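# How a Burger Gets Built (and why the layers go where they go)

Have you ever picked up a burger, taken one enormous bite, and had the whole thing slide out the back and land in your lap? Me too! It happened to me at the Jillwood school fair last December, in front of everyone, and I've been interested in burger building ever since.

Building is the right word for it. A burger is a stack, a bit like a tower of blocks, except that some of the blocks are squishy, some are slippery and one of them is melty. So let's build one from the bottom up and find out what every layer is doing in there.

## First, set up your table

Cooks have a fancy French name for getting ready: *mise en place* (say it "meez on plass"). It means "everything in its place". Before you build anything, you get all your bits out, put them in separate containers, and line them up where you can reach them.

My friend Tane Tomoana runs the lunch counter at Clemholm, and on a busy day he and his team make 311 burgers. Imagine opening the fridge 311 times to look for the cheese! His containers go around the edge and the building spot goes in the middle, so his hands only ever travel a short way.

You can do the same at home. Put a tray in the centre of the table and lay something flat in the bottom of it, such as a sheet of baking paper. Any drips and crumbs stay on the sheet, and the tray has a rim to catch runaway tomato.

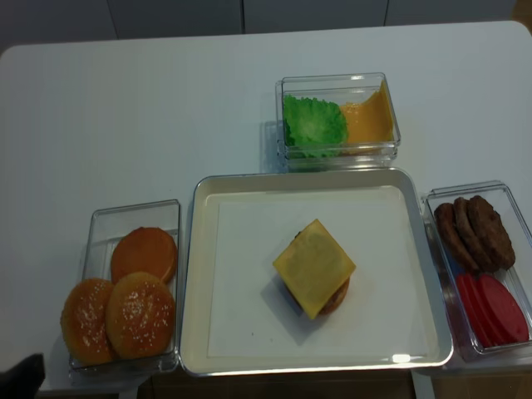

Clear containers are my favourite kind for this job, as you can tell at a glance what you've got and what's running low. A clean lunch box with the lid off works just as well, and so does a row of cereal bowls.

Then wash your hands. Twenty seconds with soap, backs of the hands too - that's long enough to sing "Happy Birthday" twice through.

## The bottom bun

The bottom bun has the hardest job of all. It holds up everything else, and it's the part that gets soggy!

Bread is full of tiny holes. Those holes were made by yeast, a living thing far too small to see, which eats sugars in the dough and lets out bubbles of gas. When the dough bakes, the bubbles set into holes and the bread goes soft and springy. Lovely to eat, but the holes also soak up juice like a sponge.

Cooks have a trick for this. They toast the cut side of the bun, and the toasted part gets dry and a little bit crisp, so juice takes longer to sneak in.

## The patty

A patty is a flat round cake of minced meat, or beans, or lentils, or mushrooms. There are loads of kinds. Why flat? Heat has to travel from the outside of the food to the middle. In a big round ball the middle is a long way in, so the outside could burn before the centre was cooked. Flatten the ball and the journey gets much shorter.

The brown colour on a cooked patty comes from something called the Maillard reaction (say it "my-yar"). When the surface gets hot enough, tiny parts of the food called proteins and sugars join up and make hundreds of new smells and flavours. The same thing happens on toast and on roast potatoes!

The hot pan is a job for a grown-up, or for you with a grown-up right beside you.

## The cheese

Now for the bit with geometry in it. Burgers are round and cheese slices are usually square. Put a square on a circle and the corners poke out over the sides, and when the cheese warms up, those corners droop down like little yellow flags.

Cheese goes on while the patty is still hot. The fat in it softens first, then the rest relaxes and it starts to sag and stretch. It also helps stick things together, so a melted slice is a kind of edible glue.

## The lettuce

Lettuce is mostly water, held inside tiny cells packed tightly together. Bite down and the cells burst, and that's your crunch. Heat makes the leaf go floppy, so most cooks leave the lettuce until near the end.

Some lettuces have flat leaves and some have frilly ones. I like frilly, because sauce gets caught in all the wrinkles and doesn't run down my sleeve.

## The top bun

On goes the lid! Press it down gently with a flat hand. You're helping the layers settle into each other, so go easy - a big squash sends the juice out and the tomato with it.

## Try it: the great wobble test

Dayana Nina's class at Satemthorpe School tried this, and they had some very strong opinions by the end.

You will need:

- 3 buns
- 3 cooked patties, cooled a little
- cheese slices
- lettuce leaves, washed and patted dry
- a tray and a ruler

1. Build the first burger in this order: bun, patty, cheese, lettuce, bun.
2. Build the second with the lettuce under the patty.
3. Build the third any way you like. Cheese on the very bottom? Go for it.
4. Measure how tall each one is. (The tallest in Dayana's class was around 11 centimetres, and it had two leaves folded up inside.)
5. Tilt the tray slowly and watch which layer slips first.
6. Draw each burger from the side and label the layers.

Did the lettuce slide more on the cheese or on the bun? Does your answer change if the leaf is wet? Write down what you find, then eat your experiment while it's still warm.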